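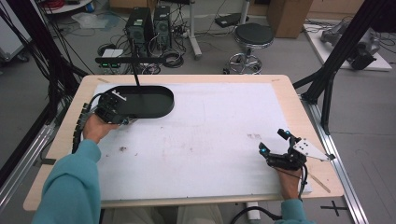
The tunnel under Imwood

Every old mill town has a tunnel. Imwood's is supposed to run from the cellar of the Mulley mill, under the river road, and up into the back room of what used to be the Quiroga hotel. Depending on who is telling it, the tunnel was dug to hide liquor, to move strikebreakers past a picket line, or to let the mill's owners get to a card game without being seen by their wives.

I grew up hearing the liquor version. I believed it until I was old enough to ask where the dirt went.

The question has come up again with the plan to put a row of historic markers along Mill Street. One of the proposed markers, in the draft dated 24 March 2021, says flatly that "a secret passage connected the mill to the hotel during Prohibition." It doesn't say how anyone knows. I asked the town office for the source and was sent a photocopied page from a souvenir booklet printed for the town's anniversary. The booklet says "old-timers recall" a passage. No old-timer is quoted.

So I went looking, which mostly meant sitting in the library basement with the mill's insurance maps. They are wonderful things, fussy and exact. They show the boiler house, the dye shed, the hose cupboards, even a privy that somebody later crossed out. They show a brick culvert 26 inches wide that carried waste water from the dye shed toward the river. They show no tunnel. You could argue that a secret tunnel wouldn't be on an insurance map, and people have argued this to me with some heat, but then its absence from the map becomes proof that it was secret, and I don't know how you'd ever lose an argument like that.

The distance is a problem too. From the mill's cellar wall to the hotel's is nearly 200 yards, and the ground between is river gravel that fills with water if you dig a fence post into it in April. The mill had trouble keeping its own cellar dry. There are letters in the company papers complaining about the pumps, one after another, for 5 years.

What does exist is an arch. Anyone who took the old mill tour will remember it: a bricked-up opening in the cellar, low and wide, on the river side. The tour guides loved it. Look at the maps, though, and the arch lines up with a coal chute that was closed when the boilers were moved. The hotel is in the other direction.

The hotel has its own bricked-up doorway, found when the Fideo bakery took over the ground floor and pulled out some shelving. Behind it was a closet eight feet deep with a dirt floor and some broken crates. The crates have been promoted over the years. In the marker draft they are "crates used by bootleggers." They could as easily have held lemons.

I don't much mind the story being told. I've told it to visitors myself, usually on the bridge, usually after dinner. Cast metal on a post is a different matter, and once the thing is up, the next booklet will cite the marker and the one after that will cite the booklet.

The dye shed culvert, meanwhile, gets no marker at all. It turned the river whatever color the mill was running that week, and there are complaints from farmers downstream to prove it, signed and dated, in a box two shelves below the maps. Comments on the draft are still being taken at the town office, and I have left mine there with a copy of the map.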